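Moving the photos off the old desktop

March 2021

I finally sat down to sort the family photos. They were spread over an old desktop, two phones and a shoebox of prints from the years we lived on Skirside. I had put it off since December.

The desktop alone had 1,333 pictures. After I took out the duplicates there were 1,268, so the cleanup saved less than I expected. Most of the doubles were from one beach trip that I had copied over twice. 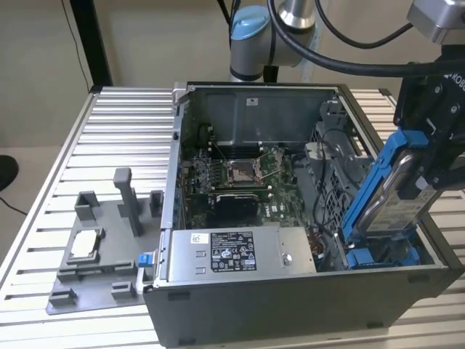
My folders go by year and then by place. I tried sorting by person first and gave up after an evening, as most pictures have more than one person in them. The full set now lives on two drives, and one stays at my sister's house. If a desktop quits before you copy it, the pictures may still be fine, and a hard drive in a blue plastic caddy like that one is a small thing to lift out of a case and take to a shop.

The prints are next. I scan at 300 dpi, which is enough for anything wallet size or bigger that I don't plan to enlarge. The shoebox should take me 3 weekends. A few have writing on the back, and I scan that side too.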